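Contents Previous chapter Next chapter Glossary Index

Chapter 8
Releasing Recorded Music: Formats, Schedules and Rights

8.1 Introduction

A recording becomes a release when it is made available to the public under a fixed title, with a named artist and a date. Until then it is a master: a finished audio file that may be stored, altered or abandoned. This chapter deals with the steps between the two. It assumes that the reader has worked through Chapter 7 and can tell a mix from a master.

The steps are mostly administrative. They take longer than beginners expect, and errors made at this stage are harder to correct than errors in the recording itself. A misspelt title can be sent to dozens of services in an afternoon and may take weeks to withdraw.

8.2 Two rights in one song

Every recorded song carries 2 separate rights. The first belongs to the composition, meaning the melody and words. The second belongs to the sound recording, meaning one particular performance as captured. The same person may own both, but this should never be assumed. A singer who records another writer's song may own the recording and have no share in the composition.

The distinction matters whenever money is paid. A radio play, a stream and a use in a film each produce payments that are divided in different ways. Some go to the writer and the writer's publisher. Others go to the performer or the label. Where a song has several writers, their shares should be agreed in writing before release — preferably on the day the song is finished.

8.3 Choosing a format

The three formats in common use are the single, the EP and the album. A single contains one principal track, sometimes with a remix or an instrumental version. An EP usually contains between three and six tracks. An album is longer and is normally presented as one body of work.

Marama Halliday's first release, used as the worked case in this chapter, was a single called "Tovora". It was issued by Jadmont, a small label with one full-time member of staff, and distributed by Loureiro. The label pressed 200 copies on seven-inch vinyl for sale at concerts and placed the track on streaming services on the same Thursday in July. The pressing covered its own cost after 8 concerts.

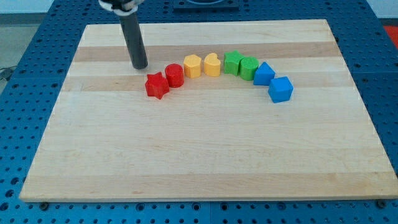 The choice of a single was a matter of budget. Halliday had four finished songs, enough for an EP, but the label could pay to promote only one of them. The remaining three were held back and issued separately over the following year. Each had its own artwork and its own entry in the label's catalogue.

8.4 The release schedule

A schedule is worked backwards from the release date. Vinyl must be ordered first, as pressing plants often have long queues. Artwork is needed next, in the sizes set by the distributor. Audio files and written details are then delivered together. Press copies go out last, once the date is certain.

Delivery should not be left to the final week. Jadmont sent its files early, and the distributor returned them twice: once for a missing writer credit, and once for a title given in capital letters. Neither fault affected the release date.

8.5 Reading a statement

Income is reported in a statement, issued monthly or quarterly. Each line gives the track, the service, the country, the number of plays or sales and the sum due. The first statement for "Tovora" ran to 540 lines, most of them for very small sums. A later licence to Altum, a maker of short films, appeared as a single line and exceeded all the others combined.

Section 8.6 sets out the columns of a typical statement and shows how each is checked against the label's own records.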